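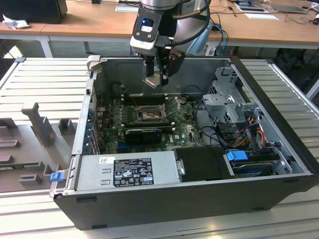 レバーを起こすところまでは勢いでできたのに、ソケットが開いたとたんに手が止まってしまいました。次は何を見ればいいんでしょうか。前の版の手引きを読んだ方から、こんな便りが届きました。わかります、その気持ち! 空のソケットはデスクトップ機の中でいちばん緊張する場所で、そのぶんCPUがすとんと収まったときのうれしさも格別です。今回の版では、ソケットを開いてから電源を入れ直すまでの手順をかなり詳しく書き直しました。

Sariven 整備手引き
第4章 CPUの取り付けと組み戻し
改訂日 2018年7月7日

4.1 この章で扱う範囲

青いつまみやラッチで部品を固定する、業務用のタワー型デスクトップを想定しています。側板を外し、本体を横に寝かせて、マザーボードが上を向いた状態から始めます。側板の外し方と、冷却ファンおよびヒートシンクの取り外しは第3章にあります。まだの方は先にそちらを済ませてください。

同じ「タワー型」でも、ドライブケージの位置や電源の向きは機種によってずいぶん違います。写真の機体はメモリスロットがソケットの上側に並び、グラフィックスカードがソケットの下側にありますが、お手元の機体と並びが違っていても、手順の考え方は同じです。機種ごとの保守マニュアルが手に入るなら、横に開いておくと心強いです。

4.2 用意するもの

・プラスドライバー(中くらいの太さのもの。Trolleckの作業セットなら赤い柄の2番)
・リストストラップ
・熱伝導グリス(Dierckxの小さいチューブ1本で足ります)
・無水エタノールと毛羽の出ない布
・手元を照らすライト
・外したねじを入れる小皿
・取り付けるCPU(対応表で型番を確認したもの)

小皿は製氷皿がおすすめです。外した順に左から入れていくと、戻すときは右から取るだけ。この章でいちばん人に教えたい工夫かもしれません。

注意 電源コードは必ずコンセントから抜いてください。本体のスイッチを切っただけでは、マザーボードに待機電力が流れ続けています。コードを抜いたら電源ボタンを数秒押し、残った電気を逃がしてから手を入れます。

警告 電源ユニットのふたは開けないでください。コードを抜いたあとも、中の部品に危険な電圧が残っている場合があります。この手引きで行うのは、ユニットごとの着脱までです。

4.3 作業を始める前の確認

1. 本体を平らで安定した場所に寝かせます。がたつくときは場所を変えます。

2. リストストラップを手首に巻き、クリップをケースの塗装されていない金属部分に留めます。

3. ケーブルの通り道を写真に撮ります。全体を1枚、それからコネクタに寄ったものを何枚か。多すぎて困ることはまずありません。黄、赤、黒の電源線の束と、黒いSATAケーブルは、あとで見ると驚くほどよく似たところを通っています。

4. ソケットの上にかかっているケーブルがあれば、そっと脇へ寄せます。コネクタを抜くまでもないことが多いです。

5. 導風カバー(エアシュラウド)を外してある場合は、表裏と向きを覚えておきます。付箋に矢印を書いて貼っておくと確実です。

6. ライトを斜めから当てます。真上から照らすより、接点の乱れがずっと見つけやすくなります。

4.4 ソケットを開く

7. ソケットの横にある金属の固定レバーを、少し押し下げながら外側へずらし、フックから外します。

8. レバーをゆっくり起こします。途中で重くなる箇所がありますが、引っかかりがなければそのまま進めてかまいません。

9. 固定フレームを持ち上げます。レバーとフレームが両方とも開いて、中央に四角い空間が見えれば準備完了です。

10. 古いCPUが残っているときは、左右の縁を指先でつまみ、真上に持ち上げます。斜めに抜かないこと。取り出したCPUは、接点に触れないように保護ケースへ入れます。

注意 ソケットの内側には、指も布もエアダスターの先も触れさせないでください。ピンがソケット側にある型では、1本曲がっただけで起動しなくなることがあります。

11. ライトを動かしながらソケットの中を眺めます。接点がきちんと同じ方向に光っているのが正常な状態です。一か所だけ光り方が違うときは、CPUを載せずに作業を止め、4.9の表を見てください。

ついでに少しだけ見とれていきましょう。細かい接点がびっしり整列している様子は、何度開けてもほれぼれします。Trinddaleの講習でも、ここで必ず歓声が上がるのです!

4.5 CPUを載せる

12. CPUの縁をつまみ、角の三角印を確認します。ソケットまたは固定フレームの側にも対応する印か、角の欠けがあります。

13. 縁の切り欠きとソケットの突起の位置を見比べます。合わなければCPUを回し、もう一度三角印から確かめます。

14. 真上から、そっと置きます。押し込みません。自分の重さで収まるのが正しい状態です。

15. 縁の高さを四方から見ます。一辺でも浮いていたら、真上に持ち上げて手順12へ戻ります。

16. 固定フレームを下ろします。

17. レバーを倒し、フックに掛けます。最後にぐっと力が要るので、初めての方はここで「壊したかも」と青ざめがちですが、位置が合っていれば心配いりません。きしむような音がすることもあります。

参考 番号が17まで来たところで、ひと休みをおすすめします。この先は汚れる作業なので、手を洗ってから再開すると気持ちよく進みます。休憩のあとは、リストストラップを巻き直すのを忘れずに。

4.6 グリスを塗り、ヒートシンクを戻す

18. ヒートシンクの底に残った古いグリスを、エタノールを含ませた布で拭き取ります。CPUの上面も、汚れがあれば同じように拭きます。

19. 乾くのを待ち、CPUの中央に米粒ほどのグリスを出します。塗り広げなくて大丈夫です。上から押さえれば広がります。

20. ヒートシンクを真上から下ろします。載せたあとで横に滑らせると空気が入るので、位置決めは下ろす前に。

21. ねじは対角線の順に、少しずつ締めます。右上を数回まわしたら左下、次に左上、そして右下。全部が軽く止まったら、もう一周して締めます。

22. ファンのコネクタをマザーボードの元の端子に差します。写真を撮っておいた人は、ここで自分に感謝できます。

23. 導風カバーを戻します。爪が掛かったかどうかは、軽く引いて確かめてください。

注意 ファンのコネクタを差し忘れたまま電源を入れないでください。組み戻しの失敗として、Sarivenの窓口に寄せられる相談でもおなじみのものです。

4.7 ほかの部品を確かめる

CPUの作業中に、周りの部品へ手が当たっていることがあります。ふたを閉める前に一巡しておきましょう。ここは急がず、むしろ楽しんでください。中身の見える機会はそう多くありません。

24. メモリの両端の留め具を見ます。片側だけ開いていたら、基板の上の縁をまっすぐ押し、留め具が閉じるまで差し込みます。

25. グラフィックスカードが拡張スロットに平行に刺さっているかを見ます。背面側だけ浮いているときは、青い固定具をいったん開けて差し直します。

26. ドライブが所定の位置に収まり、青いつまみが掛かっているかを指で確かめます。

27. SATAケーブルを、ドライブ側とマザーボード側の両方でそっと押さえます。

28. 電源線の束が、ファンの羽根に触れない位置にあるかを見ます。触れそうなら、ケースの縁に沿わせて結束バンドで留めます。

29. 電源ユニットを動かした場合は、元の位置に戻し、固定ラッチとねじを確認します。ケーブルを挟んでいないかも見てください。

30. 製氷皿をのぞきます。ねじが残っていたら、まだ閉めてはいけません。

参考 ケースの底やドライブケージの穴にほこりが見えたら、この機会に払いましょう。通風穴の開いた金属の面は、柔らかい刷毛で外側へ掃き出すのが楽です。ファンにエアダスターを使うときは、羽根を指で押さえて回らないようにします。

4.8 最初の起動

31. リストストラップを外し、側板を仮に載せます。

32. モニターとキーボードだけをつなぎ、電源コードを差します。プリンターや外付けドライブは後回しです。

33. 電源ボタンを押します。ファンが回り、画面に何か出れば、もう拍手ものです!

34. CPUが変わったことを知らせる表示が出たら、案内に従って設定画面に入ります。

35. 設定画面でCPUの型番とメモリの容量を見ます。容量が減っていたら、メモリの差し込みが甘いかもしれません。電源を切り、コードを抜いて手順24へ戻ります。

36. 設定画面を開いたまま20分置き、CPU温度の表示を見守ります。じりじり上がり続けて止まらないときは、すぐに電源を切ってください。

37. 問題がなければ設定を保存して終了し、OSを起動します。

38. もう一度電源を切ってコードを抜き、側板をきちんと取り付けます。

4.9 うまくいかないとき

症状 電源がまったく入らない
見るところ 電源コード、マザーボードに差さる大きな電源コネクタ、CPU用の補助電源コネクタ。補助のほうは隅にあって見落としやすいです。

症状 ファンは回るが画面が出ない
見るところ モニターのケーブルがグラフィックスカード側に差さっているか。次にメモリ。1枚だけにして起動を試し、だめなら別の1枚に替えます。

症状 数秒で切れて、また入るのを繰り返す
見るところ CPUの向きと浮き、ヒートシンクのねじ。面倒でも手順12からやり直すのが結局は早道です。

症状 ファンが全力で回り続ける
見るところ ファンのコネクタ、導風カバーの爪。

症状 ドライブが見つからない
見るところ SATAケーブルの両端と、ドライブの電源コネクタ。

症状 ソケットの接点の光り方が違う
見るところ 自分で直そうとせず、CPUを載せないままソケットの保護カバーを付けて、修理窓口に相談してください。

4.10 記録を残す

作業が終わったら、巻末の記録票(様式411)に、機体の管理番号、外したCPUと付けたCPUの型番、グリスの種類、手順36で見た温度を書きます。様式はA4で1枚、折って側板の内側に貼れる大きさです。次に開ける人が未来の自分だったとしても、書いてあるとうれしいものです。

Trinddaleの整備室では、この記録票が200枚を超えたところで綴じて棚に並べました。めくっていると、同じ機種でもほこりのたまり方や温度に差があるのが見えてきて、これがまた面白いのです。自由記入欄には「レバーが固め」「ねじ1本交換」のような短い書き込みでかまいません。

外したCPUは保護ケースに入れ、型番を書いた紙と一緒に静電気防止袋へ。メモリを増やす手順は第5章、ドライブの交換は第6章に続きます。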